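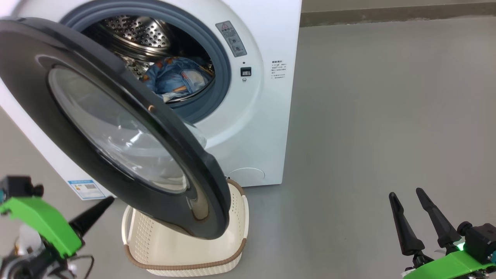

Última actualización: 12 de mayo de 2025

Desde que juego en el Narkoven (de lateral, y cada vez más lenta) lavo la equipación yo misma, ¡y mira que el barro de marzo es duro! Mi truco: dejo secar el barro, lo sacudo en la terraza y pongo la camiseta del revés, para no castigar el dorsal. Nada de suavizante, que a las telas técnicas les sienta fatal. Las medias van aparte, con 3 cucharadas de bicarbonato. Y las espinilleras, a mano con jabón Lamell y a secar a la sombra.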